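Date: August 2019
Subject: Re: [Rawat-Preserves] Chutney gone runny, and where to store it

Hello everyone,

I've been meaning to answer this one all week and kept getting called away by the stove, so apologies if the jars in question have already been eaten! The original message, trimmed a little:

> Hi all, first time posting. I made a double batch of apricot
> chutney in January when the fruit was cheap and I'm only now
> getting to the back of the shelf. The early jars were lovely
> and thick but the last few are quite loose, with a bit of
> liquid sitting on top. The colour has gone darker as well.
> Lids are all still down tight. Is it safe, and can I rescue
> it? I used the recipe from the Orkidus booklet but cut the
> sugar back a bit as we don't like things too sweet.
> Also, does anyone keep theirs in the fridge from the start?

First of all, welcome, and what a good question to begin with. Darkening on its own wouldn't worry me. Apricots do it more than most fruit, and a shelf that catches the afternoon light will speed it along. I lost the colour of a whole summer's worth that way when we lived in the old house, where the only spare cupboard had a glass door, and they still tasted perfectly good with cold lamb.

The runniness is more likely the sugar. The Orkidus booklet is rather old-fashioned and leans on sugar to do a lot of the thickening, so if you take some out you have to cook it longer to make up for it. My test is to drag a wooden spoon across the bottom of the pan and see whether the channel stays open for a moment before it fills in. If it rushes back, keep going. With a double batch this can take ages (I once stood there for 2 hours with the radio on and went through a whole pot of tea), and a wide pan helps enormously.

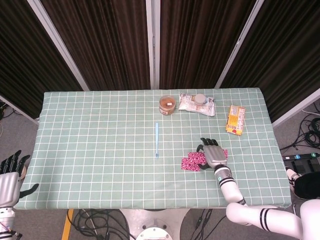 Small jar on the check cloth, with a few other bits beside it.

As for safety, you've cut the sugar but you haven't said what you did about the vinegar, and that's the part I'd want to know. If you kept the full amount and the seals are tight, I'd be fairly relaxed. If you cut that back too, please don't risk it. Anything that fizzes, smells yeasty or has a lid that has domed goes straight in the bin without tasting, however much it hurts. I know some people on the list are more easygoing than I am about this, and we've had that argument before, at length, so I won't start it up again on a cold night.

Rescuing it is easy enough if all is well. Tip the loose jars back into the pan, bring it up slowly so it doesn't catch, simmer until it passes the spoon test, and put it into freshly sterilised jars with new lids. It'll be a shade darker again but the flavour gets rather wonderful. Do stir right into the corners, as reheated chutney sticks far more readily than a fresh lot.

On the fridge question, I only refrigerate after opening, but I've started using smaller jars so they get finished while they're still at their best. They're nicer for giving away too. I used to buy mine from Varkelix by the box of 16 and the lids were very reliable, though they've changed the rubbery lining and I haven't made up my mind about the new ones. Has anyone else tried them?

While I'm here, does anybody have a good tamarillo relish? Our neighbours' tree has gone mad and I've come home twice now to a bucket on the step. I have one recipe with onion and allspice but it's a bit sharp for my family.

Warmly, and with slightly sticky hands,
your friend at the Skununero end of the valley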